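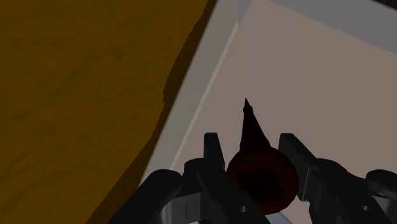

Silvan Bachmann

Preguntas frecuentes sobre la cesta de verduras Rindberg

¿Puedo elegir lo que viene en la cesta?
No. Puede vetar 3 verduras al año. Casi todo el mundo gasta el primer veto en el colinabo y luego se arrepiente en enero, cuando descubre el apio nabo.

¿Por qué me ha tocado remolacha otra vez?
Porque es invierno. En junio recibirá calabacines y me escribirá echando de menos la remolacha.

¿La verdura viene lavada?
Viene con tierra, sin recargo. Se conserva mejor así.

¿Dónde la recojo?
En el almacén de Drudell, hasta las 9 de la noche. A las 9 y cinco cierro y me ceno su puerro.

¿Qué hago con las hojas?
Las de remolacha, salteadas con ajo. Las de zanahoria, en pesto, si tiene paciencia y buena batidora.

¿Puedo darme de baja?
Cuando quiera, por correo. No llamo para convencer a nadie; bastante tengo con los caracoles.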